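Packing up a shared workshop, where do you even start?

lesside_mo
We have to be out of our big room by the end of October and I'm dithering. It's the one with the white ribbed ceiling and the stairs up to the balcony, for those who came to the open evening. I have 40 cartons from Jarholm in the van and a lot of good people willing to help, bless them. 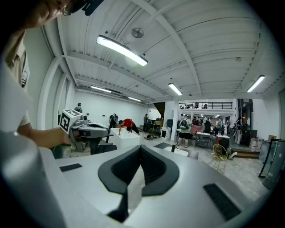

My feeling is heavy things first, while everybody still has some puff left, then the small stuff goes in whatever gaps remain. Does that sound sensible?

trosau61
Other way round for me, sorry! Small stuff first, labeled on two sides. We did heavy first at Trosau and spent 17 days hunting for the kettle.

pinecone_deb
I'm with Mo. Get the bulky things by the door and you can finally see the floor (and please keep bags off it, I've gone flying over one).

trosau61
Fair about the bags. Still wouldn't stack cartons on a cart, though, not with a door sill to cross.

lesside_mo
Ours go on the cart, one at a time, slowly! Starting at 5 with the shelves, then. Soup after.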